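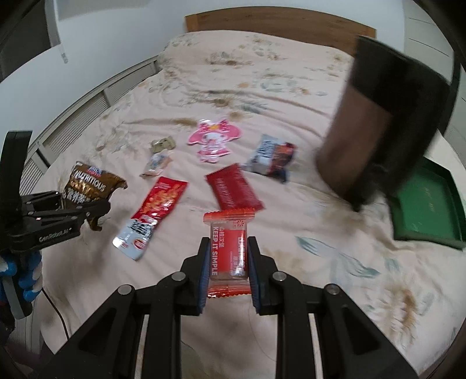 Small packet held between the ribbed blue pads, second gripper on the left.

Forum: Grippers and hand tools
Topic: Pad wear on hand-held pair

edet_bench
Posted 17 June 2020
We run 2 of these at Hirthorpe. After 193 grasps on glossy wrappers I pulled the pads and washed them in warm soapy water. Grip came back. Does anyone replace on a schedule?

rokley65
We swap in April and again in spring. Washing is fine, but check the four pivot pins while you're there. Ours had play on the outer ones and I'd blamed the rubber.

fakatstead
Disagree on the calendar. Go by grasps. Also, no solvent on the pads, it hardened a set of ours.

rokley65
Spring here is September, so that's twice a year. Isopropyl has never hurt mine.

fakatstead
Different compound, maybe. I'd still stick to soap.

edet_bench
Checked the pins. Left outer has a bit of side play. Is there a shim, or do I change the pin?

rokley65
Change the pin. Shims walk out. Re-zero the jaws afterwards.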